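We use cookies to remember your settings and count visits. Accept all | Manage choices

Pumano Street Community Garden
Minutes of the spring members' meeting
Posted in May by the garden secretary

The meeting opened at 6:30 p.m. in the side room at the library, with 29 members present. The minutes of the winter meeting were approved with one fix: the rain barrels are on the north fence, and the earlier minutes had them on the south.

Plots and waiting list
All 60 plots are taken for the season, which hasn't happened before at this point in the year! Plots near the gate have been turned over already and several have peas well up the strings. Two members asked to share a plot because of work schedules, and this was agreed straight away. The waiting list stays open and the form is on the notice board. People on the list are very welcome at work mornings and can take home a share of whatever gets picked.

Money
The plant sale brought in $1,731, our best result yet, and there was a good round of applause for everyone who potted up tomatoes on their windowsills all through the cold weeks. The Londska plums (small, yellow, very sweet) went first, and people were still asking for them at closing. Members want to grow twice as many next year. After the water bill and the new hose reels are paid, the rest goes into the shed fund.

Seed swap
The swap table was a joy this year – beans in jam jars, marigold heads in envelopes, a whole shoebox of mixed lettuce from the Yu Avenue garden. Members asked for clearer labels next time, with the year the seed was saved. A few packets had only a question mark on them, and those have been sown in the corner bed so we can all find out together.

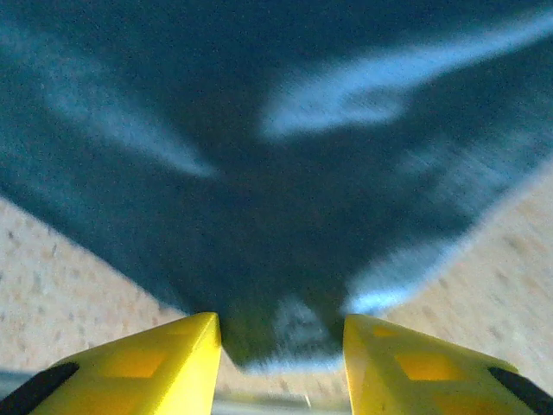 The swap will run again in the fall, after the bean harvest. It was suggested that we invite the Yu Avenue gardeners to bring a second table, and the secretary will write to them.

Compost
Bay 2 is ready to use and it is lovely stuff, dark and crumbly. One bucket per plot to start with, please, then help yourselves once everyone has had a turn. Bay 1 is still filling. No citrus peel in large amounts and no cooked food. A member asked about coffee grounds – yes, as many as you can carry.

Water
The Zemetti tap by the herb bed drips again. A new washer was offered from the floor and will be fitted before the next work morning. Until then, please turn the main valve off when leaving if you are the last one out.

Shed
There was a long and cheerful talk about the shed roof. Members voted to repair it this summer and leave the question of a new shed until the fund has grown. Green was chosen over red for the door, by a show of hands, after a recount.

Any other business
Lost property: one pair of gloves, one trowel with a blue handle. Ask at the shed.
A request for more strawberries along the children's path was met with great excitement and passed.

The meeting closed at 8:10 p.m. Next meeting in September, same room.

Recent posts
Plant sale: thank you!
How to label saved seed
Work morning list for summer
Minutes of the winter members' meeting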